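## 4.2 Meilensteinzahlung im Lizenzmodul erfassen

1. Öffnen Sie in Murkik den Vertrag mit dem Lizenzgeber, zum Beispiel »Suvarna/Mavwood«. 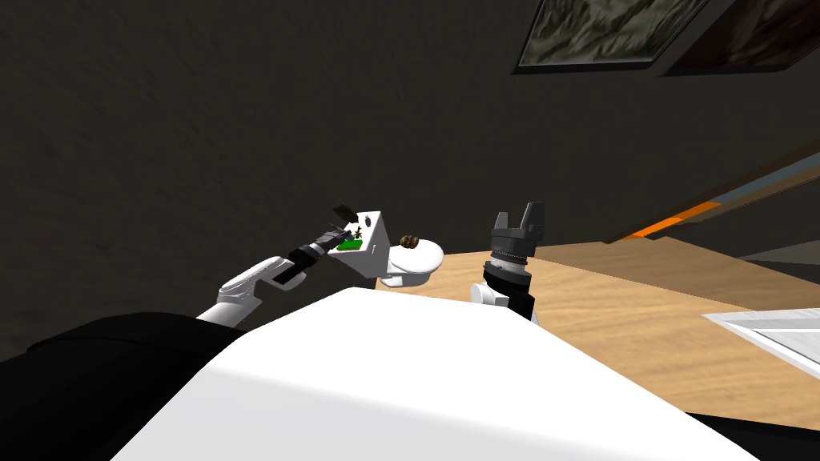
2. Wählen Sie **Meilensteine > Neu** und tragen Sie den Betrag in Mio. Euro ein, hier 17.

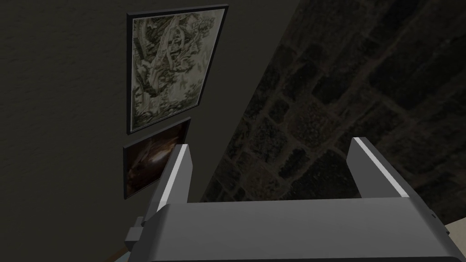 *Abb. 2: Greifer, beide Finger geöffnet*

3. Ordnen Sie den Wirkstoffkandidaten zu – ohne Zuordnung bleibt die Buchung im Entwurf.

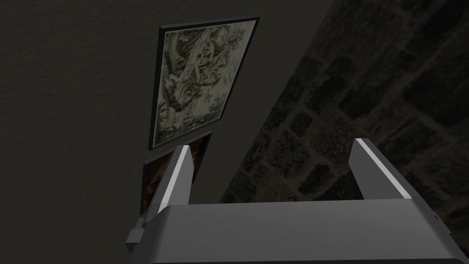

Die Kostenstelle 423 ist für präklinische Projekte voreingestellt.

**Achtung:** Umsatzbeteiligungen gehören auf Konto 522. Spätere Umbuchungen gibt nur Chandrasekhar Chowdary am Standort Brelimham frei.

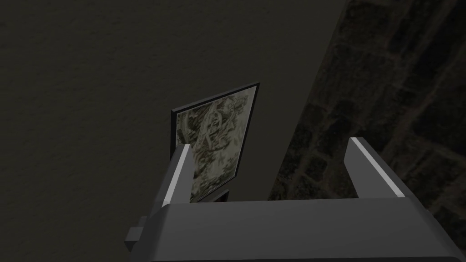
4. Klicken Sie auf **Prüfen** und danach auf **Buchen**.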